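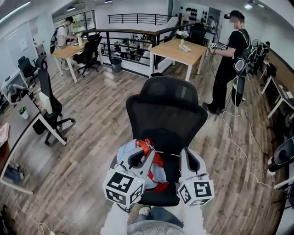 The big mesh chair, upstairs at work, Wednesday.

I have been thinking about chairs all day, which is a sentence I would have laughed at when I was twenty-five. But my back has been bad since the weekend (the garden, the wheelbarrow, me refusing to do it in two trips) and so a chair is now the most important thing in my life after coffee.

So, the mesh one. It's black and enormous and it has a headrest like something off an airplane, and it was sitting right out in the middle of the floor this morning like it was waiting to be claimed. Lautaro says it was always meant to be a spare. I said spare for who, and he said whoever gets there first, and I have been getting in at twenty past seven ever since he said it, so we'll see how long that lasts.

There was that soft blue and white thing with the red-orange strap on it, up against the seat, and I kept eyeing it and wondering if it would do for my lower back. Didn't ask. I did try a rolled-up sweater after lunch and it was fine for a while and then it slid down and I was sitting on a sleeve.

I do love it up there, I should write that down while I'm in a good mood. The wood floor, the pale desks with the white legs, and the flowers! Sum-yee does the flowers. White ones by the railing this week and just greenery on the other desk, and I told her I liked the greenery better and I think she was a bit hurt, because the white ones cost money and the greenery came out of her mother's yard. Must say something nice tomorrow.

The white phone by the flowers rang at eleven and all of us looked at it. I'd forgotten it could! Wrong number, a man wanting Plendon about a delivery. He was very polite and then he asked if I was sure.

Maureen wants to move the desk away from the railing. She has wanted this since she dropped a pen through the bars and it landed next to I-hsuan downstairs, who brought it back up with a sticky note on it saying "yours?" and hasn't let her forget it. I'm against moving it. You get the sound of everybody down there, a sort of hum, and I work better with a hum. Also if the desk comes forward then the trash bin has to go somewhere, and I know it'll end up next to me.

The stretches from the Gislow leaflet: did them twice, in the supply room with the door shut. The one where you hug your knee is good. The one where you look over your shoulder made something click and I stopped. Hok-lam came in for printer paper halfway through the second round and just took his paper and went, bless him.

Looked up what the mesh chair would cost for home. 453! There's a Gralomon that looks the same to me for 443, so a whole ten dollars saved, and I could spend it on a coffee to get over the shock. I showed R. and he said we have perfectly good kitchen chairs. We have kitchen chairs, I'll give him that.

Soup for dinner, the last of the leeks. Hot water bottle is on the bed already. Need to buy stamps, and call Mom back before she goes to her sister's, and take that sweater home to wash.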